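Sobre la conservación de los archivos vecinales

Sábado 25 de noviembre

Desde el mes de agosto, este blog ha dedicado varias entradas a la situación de los archivos de barrio y, en particular, al fondo documental de la antigua cooperativa Kolell. La presente entrada recoge el estado de los trabajos y los criterios adoptados para su ordenación, con el fin de que otras asociaciones puedan valorarlos.

El fondo ingresó en 32 cajas, sin inventario previo. Contiene actas, recibos de cuotas, correspondencia con proveedores y una serie bastante completa de boletines mensuales. Se han identificado hasta la fecha 3140 documentos, de los cuales 458 carecen de fecha. Estos últimos se conservan en carpeta aparte hasta que el cotejo con los libros de actas permita situarlos. 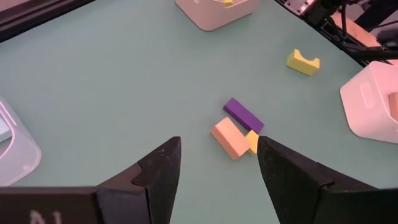 Criterios de ordenación

Se ha respetado el orden de procedencia. Cuando una carpeta llegó con rótulo original, el rótulo se ha transcrito literalmente, incluidas las abreviaturas y las faltas de ortografía. La reclasificación por materias, solicitada por algunos lectores, se ofrecerá únicamente en el índice y no afectará a la disposición física de los papeles.

La correspondencia con la imprenta Ostermann constituye un caso particular. Las cartas enviadas y las recibidas se guardaban en lugares distintos, y así permanecerán. Quien desee seguir una negociación completa deberá consultar dos carpetas, inconveniente que el índice atenúa mediante remisiones cruzadas.

En cuanto a los materiales, se han retirado grapas y clips oxidados, así como las gomas elásticas. Las fundas de plástico se han sustituido por camisas de papel sin ácido. No se ha intentado despegar las fotografías adheridas a los álbumes.

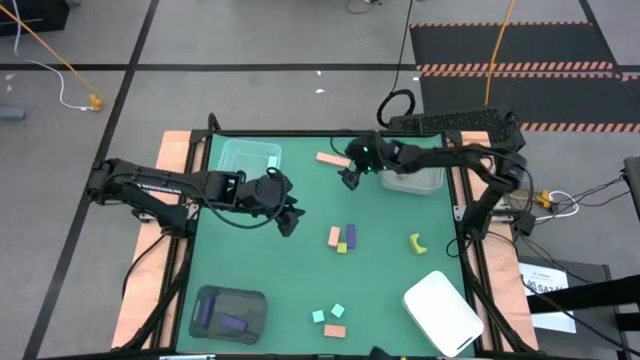

Mesa verde con dos brazos robóticos, uno a cada lado.

Consulta y reproducción

La consulta se realiza previa solicitud por escrito, con indicación de la serie y de los años que interesan. Se entregan como máximo tres carpetas por sesión. Está permitida la fotografía sin flash para uso personal; la publicación requiere autorización expresa y la mención del fondo en la forma siguiente: Fondo Kolell, serie y número de carpeta.

Los expedientes que contienen datos de salud o de situación económica de los socios quedan excluidos del acceso general. Entiendo que esta restricción ha causado cierto malestar entre quienes investigan la caja de socorros, pero la considero necesaria mientras vivan personas directamente afectadas.

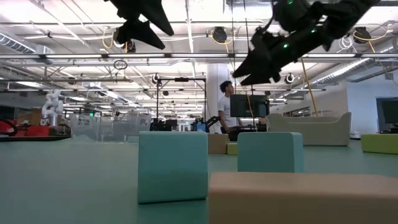 Bloques de espuma en primer plano.

Asuntos pendientes

Queda por resolver el destino de los planos del local de la calle Jeka, cuyo formato excede el de las estanterías disponibles. Por el momento se mantienen extendidos y protegidos con papel. Tampoco se ha iniciado la descripción de las cintas magnetofónicas, cuyo contenido se desconoce salvo por las anotaciones de los estuches.

Asimismo, se agradecerá cualquier noticia sobre los boletines del primer año, ausentes de la colección. Consta en las actas que un juego completo fue remitido a la asociación Skaro, hoy disuelta, y es posible que se conserve en algún domicilio particular. Las comunicaciones pueden dirigirse al formulario de contacto de esta página.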